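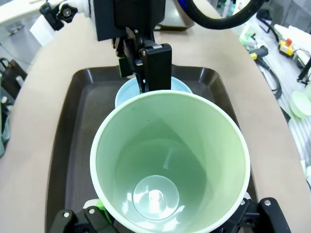
Which cups do we put out for the May open day?
Paper ones, and the hall's china stays in the cupboard.

Search this site Go

Tirusside Hall Users – minutes, Sunday, April 3, 2016

Present: Kirsty Donnelly (chair), Yufang Kong, Rawiri Bolger, Éabha Phelan (notes). Apologies: Isla Sutcliffe.

1. Cups. Yufang has a price from Aaltonen for 600 paper cups in two sizes. Agreed to order. Last year we got through almost 195 before lunch and ran short.

2. Trays. Rawiri to bring 5 from home. Cups to go out on trays, not straight on the tables – Kirsty to put up a note.

3. Rubbish. Used cups in a separate sack. Éabha to ask Isla about collection.

4. Tea urn. Left over to next meeting.

Last updated: May

Contact us | © Tirusside Hall Users | Back to top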